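Green Coffee Quality Assistant (Maternity Cover)

Arabzadeh Coffee Importers, Gututdale
Posted January 3, 2022

Arabzadeh is looking for a Green Coffee Quality Assistant to cover a period of maternity leave in our sample room. The post is full time and runs until the end of September. You would report to Ilona Halász, who heads the quality team.

We import green coffee from farmer groups and small estates and sell it on to roasters, most of whom roast in small batches. Samples reach us at three stages: the offer sample, the pre-shipment sample and the arrival sample. Each one has to be logged, graded, roasted and cupped, and the results sent to the buyers in time for them to approve or reject the lot. Last year the sample room handled 729 samples. The busiest stretch is the spring, when several origins arrive close together.

What the job involves

You will open and log samples as they come in, measure moisture and water activity, and do the screen size and defect counts. You will roast on our two-barrel sample roaster, set up the cupping table most mornings and clear it afterwards. Once you are calibrated with the rest of the team you will cup and score too. You will also pack and post samples to customers, and keep the retained sample shelves in order so that an old lot can be found when a roaster rings up with a query.

There is a fair amount of typing. All results go into Jollusel, our stock and sample system, and the buyers work straight from what is entered there. Training on it takes place in your first week.

The work is on your feet for much of the day. Samples are light, but once or twice a week you will be asked to help draw samples from bags in the warehouse next door, and full bags are heavy. Lifting equipment is provided and you will be shown how to use it.
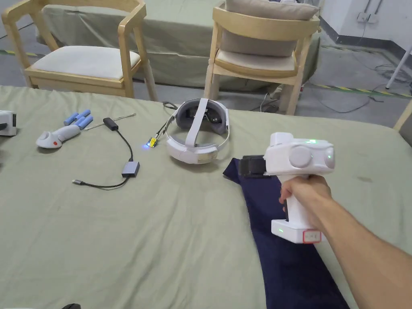 What we are looking for

You need to have worked with coffee in some way, whether in a roastery, a café, a warehouse or a laboratory. Some cupping experience is needed, though it does not have to be formal. You should be able to write clear notes and keep to a routine when there is a backlog.

It would help if you have used a sample roaster before, have a grading qualification, or read Spanish or Portuguese. None of these is required. Please do not apply if you wear strong scent and would not be willing to leave it off at work.

Hours and pay

The week is 37.5 hours, starting at 8 a.m. with a half-hour unpaid lunch. Pay is on our grade 2 scale, and the current rates are sent out with the application form. Holiday is 25 days a year plus bank holidays, worked out in proportion to the length of the contract. There is a workplace pension. Parking is free, and the 55 bus stops at the end of Plullska Road.

The post is based in Gututdale and cannot be done from home. We are not able to sponsor visas for it.

How to apply

Ask the office for an application form, quoting reference 211, and return it with a CV and a short letter saying what you have done with coffee so far. One page is enough. Shortlisted applicants will be invited for a morning, which includes an interview, a set of triangulation tests and a defect count on a 350 g sample. Bring closed shoes. Travel within the UK will be refunded on production of a ticket.

If you need any adjustments for the practical part, tell us when you send the form in.

Comments (3)

Marta_roasts
Is there any chance of this going permanent at the end?

Arabzadeh Office
Hello Marta, it is a fixed-term post. Any permanent jobs in the sample room would be advertised on this page and you would be free to apply.

GDH
Would you consider four days a week? I have grading experience but can't do the full five.

Arabzadeh, Plullska Road, Gututdale | Contact the office | © Arabzadeh Coffee Importers | Back to top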